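4.2 Breakfast table trials

We came to the Greda two-arm kit expecting to spend most of October on setup, and were delighted to be running tasks so soon! The Darham suite asks both arms to work over one shared table, and the breakfast task quickly became our favorite (it is also the hardest of the 13). 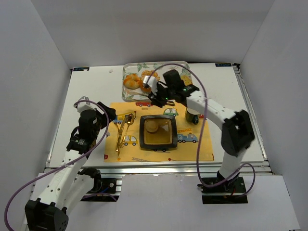 Bimanual tasks

Figure 3. The Greda kit during the breakfast task, with the right gripper over the serving tray and a square dish and mug on the placemat.

Shiny gold utensils that overlap are a tough test for any gripper, and so is a tray of breads with very different surfaces. We ran 100 trials per task with the stock Plirkov controller and changed nothing in its settings. The arms share the space over the tray wonderfully well.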